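A visit to the Skestine open day

24/09/2023
By Tracey Penrose

Skestine opened its offices to visitors this month and I went along for the afternoon session. The agency runs social media channels for brands, mainly household goods and a few car accessories, and it wanted to show clients and bloggers how its branded videos get made.
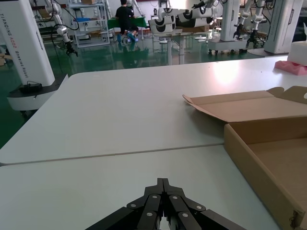
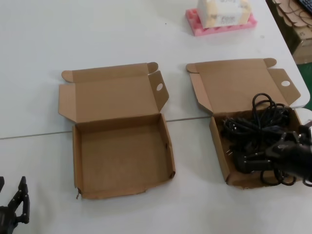
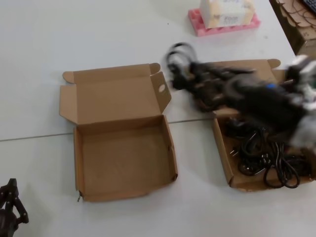 Open cardboard on the white table.

The office is on the upper two floors of an old mill building in Hebden, a ten-minute walk from the station. There were 50 places and every one had been taken by the time I registered, so I was on the waiting list until the night before. Visitors were split into groups and each group went round the departments in a different order. Mine started with planning.

The planning team works from a shared calendar that covers the next quarter. Each client has a colour, and each post has a named person who has to approve it. They put one real month on the screen with the client names taken out. What surprised me was how much of it was blank. I was told that gaps are left for replies, and that a channel with a full calendar usually ends up ignoring its comments.

From there we went to the people who do the replying. The main case study was for Stelodent, a toothpaste brand, which spent part of the summer inviting followers to send in a question and have it answered in a short video. The campaign took 1,377 questions across three channels and made 302 video replies. The rest got a written answer or a like, apart from the rude ones.

I asked how they chose which questions to film. There is a scoring sheet, although the team admitted they mostly go by whether the question makes someone in the room laugh. Anything medical goes straight to the client. Videos were kept to fifteen seconds or under, and the script was never more than a few lines. They showed us a run of the replies and the early ones were noticeably slower, with a logo at the start. The logo was moved to the end in week 2 and stayed there.

I would have liked to hear more about results. We were given views for the best-performing clips but nothing for the weaker ones, and no sales figures at all. Someone in my group asked twice and was told both times that this was for the client to share. Fair enough, but it does make the case study harder to use.

The next stop was a talk on Fametar, the scheduling and comment-sorting tool the agency has been using since spring. It pulls comments from every channel into one list and groups the ones that ask the same thing. The demonstration was useful. It grouped most of the delivery complaints correctly and put a few jokes in with them. The team still reads everything by hand before replying - they said the tool saves time on sorting and very little on writing.

There was a short break for tea, then a workshop. We were put into pairs and given a made-up garden furniture account with a list of comments to answer in twenty minutes. My partner and I got through nearly all of them, but our tone wandered from one answer to the next. The feedback was to write three replies, stop, read them aloud and then carry on. I have tried this on my own accounts since and it does help.

The last part was a question and answer session with the people who had led the tours. Most questions were about budgets. The agency would not give prices but did say that a reply campaign costs more in staff time than in filming, and that clients tend to get this the wrong way round. They also advised agreeing an end date before the first post goes out, and telling followers what it is. Stelodent had not done this and was still getting questions some weeks after the videos stopped.

A few practical notes for anyone going next time. The lift only reaches the first floor, so ask in advance if stairs are a problem. The workshop room gets warm. Slides are sent out afterwards by email, and mine came within two days with the Stelodent figures included. Skestine says it will run another open day in the spring and registration will be through its newsletter.

Contact | Copyright 2023 Tracey Penrose | Back to top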